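### 3.2 Container color and return errors

Residents of the Jinville apartments share supply closets, and most complaints to the building office concern items put back in the wrong container. We compared closets with colored containers to closets where every container was the same gray. Color was the only difference between the two groups. Both used the printed labels described in Section 3.1.

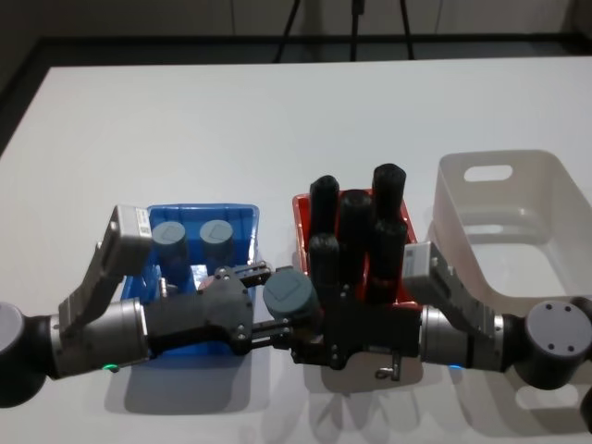

**Figure 1.** Blue and red bins, with a larger white bin at right.

Returns were logged in 102 closets over 18 weeks, giving 3,681 entries. An entry was scored as an error when the item was found in a container other than the one named on its label. Items left on the floor were scored separately and are not included here.
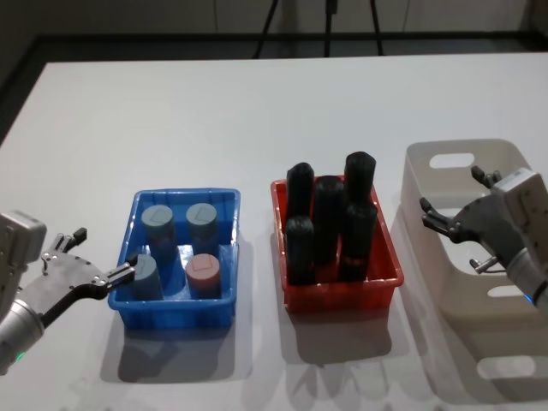

Photo: Chutima Khunthong

Errors were less common in the colored group. The gap was widest for small goods such as tape and light bulbs, and it narrowed for bulky goods, which tend to fit in only one container. Kaewmanee reported a similar pattern for office supply rooms in Phetsri, although those rooms had no labels.

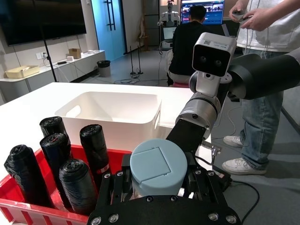
**Figure 2.** Black garbage bag rolls standing in a red crate with slotted sides.

Refill goods were checked every evening in December, when closets were used most. Residents often took the last roll of bags without writing it down, so stock counts for that month were left out. 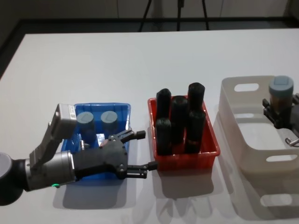

Position may explain part of the effect. Residents who had used a closet for months said they reached for a place on the shelf before they read a label. With blue at left, red in the middle and white at right, as in the row shown, color and position give the same cue, and our data cannot separate them. The Stido closets, where the order was changed every 2 weeks, are treated in Section 3.3.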